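Open day at Oltska, notes from a visitor

**faustine_lg** wrote:

Hello everyone. As promised in the July thread, I write down what I saw at the Oltska open day on Aug 27, 2026. English is my third language, so please be patient with my sentences.

You enter by the side door on Leclerc Street and receive a paper badge. I was visitor 327, so it was busier than I had expected. Upstairs there were talks, and I will write about them in another post. Most people stayed on the ground floor, where the arm was working at a toy kitchen. The kitchen is of the kind that children have at home, with a stove, a grey sink and an oven dial that goes up to 300. The task was to handle a small pan in the sink, with some other toys left nearby. 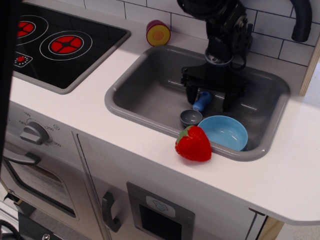
I stayed for 40 minutes. The staff were friendly and they let people ask anything. A person from the team told us that they had 1075 recorded attempts from this kitchen before the open day, and that they keep the bad ones also. I liked that answer. My neighbour in the crowd wanted to know the price of the arm and did not receive one.

If somebody has questions, I will try to answer. My name is Faustine Le Goff, for those who met me there.

---

**dmasson** wrote:

Thank you Faustine, good report. I was there in the afternoon, maybe we stood in the same line for coffee.

I must disagree a little with the enthusiasm. A toy kitchen is light, it is clean and it does not break. My real sink has greasy water and a heavy iron pan. I would have preferred to see one real plate.

— Dorian Masson

---

**faustine_lg** wrote:

> I would have preferred to see one real plate.

I understand you, but I do not agree. A sink is a difficult place for an arm, also when it is made of plastic. The walls are close, the tap is in the way, and a pan handle can point in any direction. I looked at the fingers most of the time, and at how they must come down on the two sides of the handle.
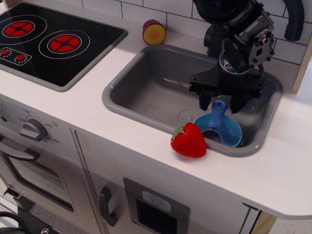
I asked also why the food is so near. The answer was that a kitchen at home is never tidy, so they do not tidy this one either. There was a strawberry at the front rim of the sink, and a child beside me was very worried about it. For me this is closer to real life than one plate alone on a table.

---

**sendley_bench** wrote:

Did they say how fast it runs compared with a person? The videos from Allov are always sped up and it makes me angry.

---

**faustine_lg** wrote:

Nobody gave a number in my hearing. I can only say that it was slower than me, and I am a slow washer. There was a screen in the corridor with a video, and the text on it said normal speed.

---

**dmasson** wrote:

All right, I accept the point about the walls of the sink. I still think they chose the toys because toys look nice for families. The two things can be true.

One practical complaint: the rope was too near the kitchen, and the tall people in the first row did not move. Next year please put a step at the back.

---

**kettle2073** wrote:

I agree with Dorian about the rope. My daughter saw mostly coats. She enjoyed the stickers, though.

Is there parking, or only the street? My brother would like to go if they open the doors again.

---

**faustine_lg** wrote:

Only the street, and it was full when I came. I took the bus and walked from the stop beside the library. The programme of the talks is still on paper in my bag, I will type it this evening and put it in the other thread.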